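욕실 세면대를 정리한 이야기

2021년 9월 24일 금요일

지난 2월에 이 집으로 이사를 왔습니다. 한국에 산 지 오래되었지만 한국어로 긴 글을 쓰는 것은 아직 조심스럽습니다. 틀린 표현이 있으면 댓글로 가르쳐 주세요.

오늘은 욕실 세면대에 대해서 쓰고 싶습니다. 우리 집 세면대는 하얀 대리석 상판이고 연한 금색과 베이지색 무늬가 있습니다. 처음 봤을 때 아주 마음에 들었습니다. 그런데 살아 보니 대리석은 생각보다 예민한 돌입니다. 치약이 떨어진 것을 모르고 하룻밤 두었더니 다음 날 그 자리만 광택이 없어졌습니다. 손가락으로 만지면 조금 거칠거칠합니다. 그날부터 저는 상판 위에 물건을 많이 두지 않기로 했습니다.

먼저 서랍에 있는 것을 전부 꺼냈습니다. 호텔에서 가져온 작은 샴푸, 뚜껑이 없는 크림, 언제 샀는지 기억이 안 나는 Plirkis 면도 젤이 나왔습니다. 버릴 것과 쓸 것을 나누는 데 60분이 걸렸습니다. 치약은 2개가 나왔는데 둘 다 쓰던 것이어서 조금 부끄러웠습니다.

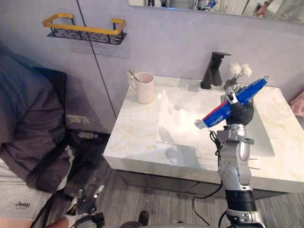

치약을 어디에 두는지가 제일 어려운 문제였습니다. 컵에 세워 두면 컵 바닥에 물이 고이고, 눕혀 두면 입구에서 치약이 조금씩 나옵니다. 그래서 Tirnimen이라는 가게에서 작은 도자기 접시를 1,992원에 샀습니다. 할인하는 물건이라서 가격이 좀 이상합니다. 접시 위에 치약을 눕혀 놓으니 혹시 새더라도 돌에는 닿지 않습니다. 접시는 저녁마다 물로 헹굽니다.

청소는 중성세제를 조금 탄 미지근한 물로만 합니다. 전에는 식초를 쓴 적이 있는데, 대리석에는 산성이 나쁘다고 해서 그만두었습니다. 닦은 다음에는 마른 수건으로 한 번 더 닦습니다. 특히 앞쪽 모서리는 빛을 받으면 물자국이 잘 보여서 꼼꼼하게 닦는 편입니다.

광택이 없어진 자리는 아직 그대로 있습니다. Grustano 연마 가루를 써 볼까 생각하고 있지만, 잘못하면 더 넓어질까 봐 걱정이 됩니다. 혹시 써 보신 분이 계시면 어떠셨는지 알려 주세요. 다음 글에서는 세면대 아래 수납장을 정리하려고 합니다. 거기는 아직 문을 열기가 무섭습니다.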